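机器会不会替我们上班:家务与车间杂活的自动化现状小考
课程项目报告(终稿)
小组成员:Nabila Belkadi(执笔)、Yasmine Abdel Hamid(仿真与抱怨)

摘要

本项目原题为《通用机器人在家庭与小型车间的应用前景》。开题答辩时老师问我们,“前景”打算怎么测,于是题目缩小为:一台机械臂,能不能把一块普通的操作面板上的东西挨个动一遍。我们在仿真环境里设了 5 项任务,总共跑了 100 次,又去一家小厂和一间洗衣房看了真人怎么做同样的事。结论写在第六节,急着走的读者可以直接翻过去,内容不会比您猜的更乐观。

一、为什么是按钮和拉杆

选题阶段我们列过一张清单:叠衣服、洗碗、擦灶台、给货架补货、把袜子配成对。袜子是 Yasmine 提的,她坚持认为这是人类文明尚未攻克的问题,机器做不到不算丢脸。清单后来一项一项划掉了。叠衣服要仿真布料,学校机房的显卡跑到一半会自己休息。洗碗要仿真水,我们连申请都没好意思写。

剩下的是“操作设备”。写进开题报告时显得很寒酸,可后来越看越觉得它才是绕不过去的一关。家里的活大半已经有机器在做了,洗衣机洗衣服,烤箱烤东西,人做的是往里放、关门、拧到某一档、按一下、等它叫。车间里也差不多。所谓“机器替人干活”,很多时候是指再来一台机器,替人去按前一台机器的按钮。

有同学在中期汇报时问,为什么不直接给设备接一根网线。问得好。我们去过的那家小厂里,设备的年纪普遍比我们大,接口是给手用的。厂长说换一台带联网功能的也行,钱你们出吗。我们没有出。

二、实地观察

2.1 Biriteck

Biriteck 是一家做金属小件的厂,厂房在公交终点站后面,七月里热得像个烤箱。我们在那里待了 5 个班次,主要工作是站在黄线外面,不要碰任何东西。

负责冲床那一排的师傅姓什么我们始终没问清,大家都叫他老周。老周开机的流程是这样的:左手推拉杆,右手已经在拧旋钮,眼睛看着别处,嘴里在跟隔壁讲昨晚的球。推到位没有,他说“手知道”。我们追问手是怎么知道的,他想了一会儿,说到位的时候“会咯噔一下”。

“咯噔一下”这四个字后来折磨了我们一个多月。仿真里的拉杆没有咯噔。它有一个角度值,从一头到另一头,光滑得像政策文件。Yasmine 试着给它加了一段阻尼,让它在末端变紧,结果机械臂以为自己撞到了东西,停下来等人处理。从安全的角度看,这个反应比老周稳重。

另一个观察是,操作员不怎么读标签。面板上贴满了小白条,新来的学徒头几天会凑过去看,之后就不看了。有一块面板上的两张标签贴反了,全班组都知道,谁也没去换。我们当时觉得这是管理问题,做完实验以后觉得它也是个机器人问题:一个老老实实识字的模型到了这里,会成为整个车间唯一操作错误的员工。

2.2 Estari 洗衣房

Estari 是学校南门外的自助洗衣房,我们选它的理由是近。店里白天有一位店员,负责把客人放错的衣服拿出来、把卡住的币弄出来,还有把想把鞋放进烘干机的人劝出来。第三项我们认为短期内无法自动化。

店员允许我们坐在长椅上记笔记,条件是不挡路。我们记下来的东西里,纯粹的“操作面板”占得很少。拧一下,按一下,两秒钟的事。剩下的时间都花在把湿床单从滚筒里拽出来,花在找另一只袜子(Yasmine 在此处画了三个感叹号)。所以下文如果给人一种“机器快要会做家务了”的印象,请记住我们测的是那两秒钟。

2.3 一点文献

按要求应有文献综述。我们读了若干论文和更多的演示视频。视频有一个共同的习惯,右上角用小字写着倍速。我们建议以后读者先看那个角,再看机器人。论文则常在附录里说明哪些情况下没有成功,写得相当坦诚,字号也相当小。

三、实验设置

3.1 场景

实验全部在仿真里做。一间屋子,一张浅色木桌,桌上固定着一台白色的协作机械臂,手腕上装两指夹爪,旁边放一块面板。我们没有真机,系里那台要排队,排在前面的是研究生,研究生前面是另一些研究生。

场景是从 Simanjuntak 课程素材包里改出来的,墙、地板、工具柜都是原带的。控制部分用 Plekeo,一个学生社区在维护的小框架,文档有一半写着“待补充”。我们给它补了一页,算是本项目对社会最确凿的贡献。

3.2 任务

5 项任务如下,顺序按我们事先以为的难度,从易到难:

任务一,按下白色的大圆按钮。
任务二,拨动灰色的小拨杆开关。
任务三,把拉杆从一侧推到另一侧。
任务四,把黑色圆旋钮转到指定的刻度。
任务五,把那个小摇杆往指定方向推,再让它回来。

面板右侧那一列彩色的小圆点没有列入任务。它们是指示灯还是按钮,我们两个人到交报告为止没有达成一致,为了保全小组,决定不碰。

每项任务给同样多的次数,面板的位置每次略微挪动一点。挪动的幅度是 Yasmine 定的,依据是“正常人放东西也不会放得那么准”。

3.3 判定

成功的标准写起来很简单,改起来改了四版。第一版规定“目标控件到达指定状态即为成功”。按这个标准,机械臂用胳膊肘把按钮压下去也算成功,它确实这么干过。第二版要求必须用指尖。第三版要求其他控件不得被碰动,这一条一加,成绩单立刻难看起来。第四版增加了限时,不然有一次它大概会想到毕业。

我们还考虑过加一条“动作看起来要像个正常人”,没有找到办法写成代码。

四、结果

按组里的惯例,先说好的。

按按钮很稳。白色大圆钮又大又鼓,对准了往下压就行,面板挪来挪去也不太影响。我们一度非常高兴,截了很多图发给家人。我妈回复说,家里的电饭煲也有这个按钮,她自己按得挺好。

拨杆开关出乎意料地差。我们把它排在第二位,理由是它小,小的东西应该简单。实际情况是它太小了,夹爪的两根指头张开以后,中间的空间够放好几个开关,合拢以后又经常合在开关旁边的空气上。后来改成不夹,用一根指头去拨,成功率上去了,但指头收回来时常常又把它拨回原位。从结果看,机械臂忙了一圈,面板毫无变化。这种工作状态我们在别处也见过。

拉杆的问题是前半程太好。它找得到球头,也夹得住,推起来姿态优美,然后在离终点还差一点的地方松手,认为任务完成。我们翻日志,发现它对“到位”的理解和我们差几度。老周的咯噔在这里就很要紧,没有这一下,机器只能靠看,而从它看的角度,差几度和不差几度长得一样。

旋钮是最让人纠结的一项。夹住、转动、松开、重新夹住、再转,这一套它都会。手腕转到头了怎么办,它也会,会把整条胳膊绕到另一边去。绕的路上经过拉杆。第三版判定标准就是这么来的。

摇杆这一项我们原本以为会全军覆没,结果不上不下。往前推容易,难的是松手。它松得太慢,摇杆跟着指头走,像在跟谁依依惜别。

100 次跑完,日志共 763 行,绝大多数是正常状态输出,剩下的我们逐行看过。失败集中在后三项,后三项里又集中在“差一点”和“顺手碰到了别的”这两类。夹空的情况比预想的少,撞桌子的情况在调过一次高度之后就没有再出现。各项的原始记录放在课程网盘,密码问 Yasmine,她会先问你用来干什么。

五、讨论

5.1 “差一点”算不算做到了

在打分表里,差一点就是失败。在洗衣房里,旋钮停在两档之间,机器通常会自己选一档,客人拿到的衣服也许小一号。在冲床旁边,拉杆没到位,轻的是空跑一下,重的我们没有问,老周也没有主动讲,只是把左手举起来让我们看了看,示意手指都在。

所以同样是差几度,家里和车间的账不一样。我们在中期报告里写过一句“家务场景容错率高,可先行落地”,现在想收回一半。容错率高的前提是家里有一个人在收拾残局,而省掉这个人恰恰是买机器的动机。

5.2 仿真在多大程度上说明问题

说明得不多。仿真的光线是稳定的,没有人路过,面板上没有油,旋钮没有被前任操作员用胶带缠过。Biriteck 有一个旋钮就缠了胶带,问起来说是“这样不打滑”。我们回去想在仿真里做一圈胶带,做到晚上十一点,放弃了。

另一方面,仿真里做不到的,换到真机上一般不会忽然就好。我们测出的毛病,比如收手时带倒别的东西,跟灯光和油都没关系,是它规划路线时只关心目的地。这个毛病人也有,只是人碰倒东西之后会说一声“哎呀”,然后扶起来。我们的机械臂没有“哎呀”这个环节。组里讨论过要不要加,Yasmine 写了一个检测,碰到非目标控件就停下并且归位,效果还可以,可惜写完时离截止只剩一个晚上,没有来得及重跑全部任务,因此不计入结果。

5.3 谁来摆面板

做实验的这一个多月,有一件事一直没有写进方法部分:每次出错之后,是人去把场景恢复原样的。点重置,检查拉杆回没回零,看看旋钮朝哪边。Yasmine 有一天算工时,发现我们俩伺候这台机械臂的时间,足够我们亲手把那块面板操作到退休。在演示视频里,这部分劳动一般发生在剪辑点上。

我们不认为这说明机器没用。学徒刚来的时候,老周也得在旁边站着。区别在于学徒到第二周就不用人站着了,而我们到第二周刚把坐标系的正负号弄对。

5.4 老周的意见

报告初稿给老周看过。他对图表没有兴趣,翻到任务列表那里,问第一项按按钮为什么要测。我们解释这是基准。他说那你们测了这么多,它知不知道什么时候不该按。

这个问题我们没有设计实验。五项任务全部是“去做某件事”,没有一项是“别动”。下一届如果有人接着做,我们建议把它排在第一项。

六、结论

机器能不能做家务和车间里的杂活?按一个大按钮,可以。拉杆和旋钮,大部分动作可以,最后那几度还要人盯着。小开关,取决于你介不介意它拨过去又拨回来。至于把湿床单拽出来,把袜子配对,劝人别烘鞋,不在本报告范围内,我们也看不出近期会进入谁的报告范围。

对于想买一台回家的读者,我们的建议是先数一数家里有多少个又大又圆的按钮。

七、分工与致谢

Yasmine Abdel Hamid:仿真场景、控制脚本、判定标准的第二版至第四版。
Nabila Belkadi:实地笔记、判定标准的第一版(即允许用胳膊肘的那一版)、本文全部错别字。

感谢 Biriteck 让我们站在黄线外面,感谢 Estari 的长椅。机房管理员在我们第三次把显卡跑热之后仍然给我们续了权限,一并致谢。

附录:任务三的场景

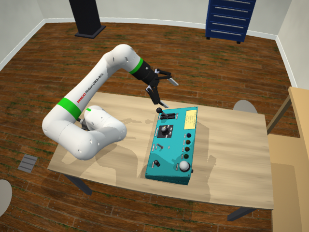 阅读时间:5 分钟

夹爪张开,还没有夹住任何东西,左边那根带黑色球头的就是拉杆。面板上的小白标签和右上角那张浅黄色便条,模型一概不读,我们也读不清,字太小,便条上的还是横过来的。旋钮在拉杆下方,所以前文说的“绕路时经过拉杆”,看一眼布局大致就能明白。

想复现的同学请注意,桌子的高度改过一次,网盘里有新旧两个版本,文件名只差一个下划线。用带下划线的那个。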